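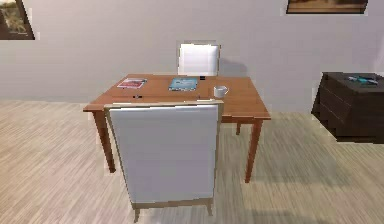 Kai-wen Chien asks whether the trouble is the number of demos or the way they are driven, and it's a fair thing to ask before recording more.

My setup: tabletop pick and place in simulation, arm driven by remote control with a handheld controller. The task is to lift the mug by its handle and set it down beside the blue book. I have 200 demos. The trained policy reaches the mug, then hovers and closes late or not at all. Control runs at 50 Hz, recording at the same rate. Should I go to 700 demos or fix something first?
posted 21st March

Chin-lung Sin
Fix something first. Plot gripper command against distance to the handle for a few of your demos. If you pause before each grasp to line things up, the policy learns the pause. At 50 Hz a two-second pause is a lot of near-identical samples with zero action. Trim them, or drop any sample where the commanded motion is below a small threshold and the gripper state doesn't change. I cut roughly 6 percent of my data that way and the hovering went away.
Also check that the command and the camera image share a clock. Ours were offset in Zarkeck until we logged both in one process.

Yau
more demos always helps

Kai-wen Chien
Agree with Chin-lung on trimming. I would add: vary the mug position and the start pose of the arm between demos, and record some recoveries where you miss the handle and come back. Without those, the policy has no data for the places it drifts into. Keep one operator until it works. Two people approach a handle from different sides, and a simple policy averages them.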